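3.2 Link previews and click-through

Post logs came from Weltmont, a blog host with a share widget on every page. 292 posts kept after filtering, 4 dropped for missing preview tags. Each post was shared twice, once as a bare link and once with a preview card (title, summary, thumbnail). Zapata's tagging script was used unchanged. Clicks counted for 45 hours, bots removed first.

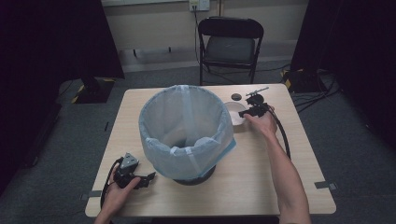 Figure 3. Tabletop with a lined wastebasket and a hand-held gripper.

Cards did better on long posts. On short ones no clear diffrence, see Table 4. Summary length mattered more than title length, wich we did not expect. Jesau blogs left out of this part, their widget strips the summary field. Dobos theme users kept in. December data still to be re-run with the fixed time zone.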